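About Cloltero

Cloltero makes soft play food for children's kitchens, play corners and classrooms. Maarten Cuypers and Irfan Bugti started the workshop with 2 sewing machines and a short list of groceries. The list now runs to 175 pieces, from bread and eggs to jars, cartons and bottles.

We cut and sew everything in our own workshop. Labels are made as separate patches, then attached once the body of the piece is ready. Lettering is done by hand, so it varies a little from one piece to the next.

Most of our orders come from preschools and toy libraries. We also take single orders from families - please allow 5 weeks, or longer if you order after July. Repairs are welcome. Send the piece back with a note and we will restitch loose seams or replace a worn label.

The workshop is open to visitors in the afternoon. Please call first.
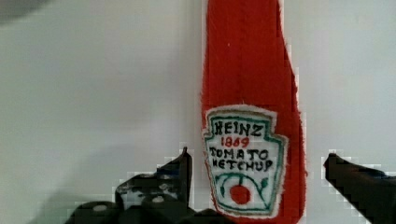 Ketchup bottle in red, with stitched label and tomato on the vine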